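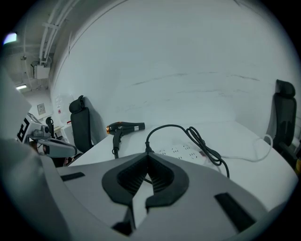

Issue 21, January 2020

Kitchen and Workshop Tips for People Who Feed the Birds

Hello again from Trostthorpe! My feeders are busy from first light at this time of year, so this issue is all about keeping them clean and keeping the seed fit to eat. Most of it you can do at the laundry sink with things you already own.

Washing a tube feeder

I wash mine every two weeks, and sooner if it's been raining or I see a bird looking puffed up and sleepy. Tip out the old seed (into the trash, please, not under the hedge) and take the feeder apart as far as it will go. Hot water and dish soap first, with a bottle brush for the tube and an old toothbrush for the ports. Then I soak everything for ten minutes in one part bleach to nine parts water, outdoors or with the window open, wearing gloves. Rinse until you can't smell bleach anymore, then rinse again.

And let it dry all the way! I stand the pieces on a rack overnight. Seed sticks to a damp tube and clumps at the bottom, and you're back to mold by the end of the week. I bought a second feeder at MacLeish Hardware just so one could be drying while the other is out, and I wish I'd done that years ago.

Keep a separate brush and bucket for all this. Mine have a stripe of red paint on the handles so they don't wander back to the kitchen.

Storing seed

A metal can with a tight lid beats anything plastic if you have mice. I keep 20 pounds of sunflower seed in ours, in the unheated end of the garage, and that lasts us around 5 weeks in a cold spell. Don't pour new seed on top of old. Empty the can, wipe it out, put the new bag in first and the leftovers on top so they get used.

Little moths flying out when you lift the lid? Seal the seed in a bag and put it in the chest freezer for 4 days. I got that one from Tomomi Kubo and have used it ever since. Sniff the seed too. If it smells musty or like old paint, throw it out.

Homemade suet cakes

Melt plain suet slowly in a heavy pan, strain it, let it firm up, then melt it again (the second melting makes a harder cake). Stir in chopped unsalted peanuts and a scoop of oats, and pour into a square sandwich tub. No bacon drippings, they're far too salty. I make a batch in the fall and freeze it, and I quit putting suet out once March warms up and it starts to go soft and greasy on the feathers.

Squeaky hooks and stuck lids

Skip the spray oil. Rub a candle stub around the threads and along the hook. It's clean, it lasts a month or two, and there's no oil to get on anybody's wings. Yasuo Oshima wrote in to say he does the same with a bar of beeswax on his nest box hinges.

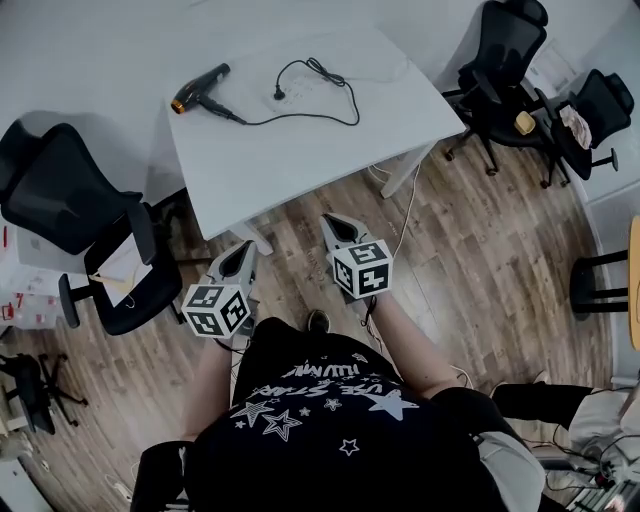
Can I put a tube feeder in the dishwasher?

Check the maker's instructions first, as plenty of clear plastic tubes will warp or turn cloudy in the heat. I do mine by hand. If yours is marked dishwasher safe, run it by itself without any plates or cups, and take the metal perches off beforehand if they unscrew.

Next issue: birdbaths that freeze, and what to do with a cracked one.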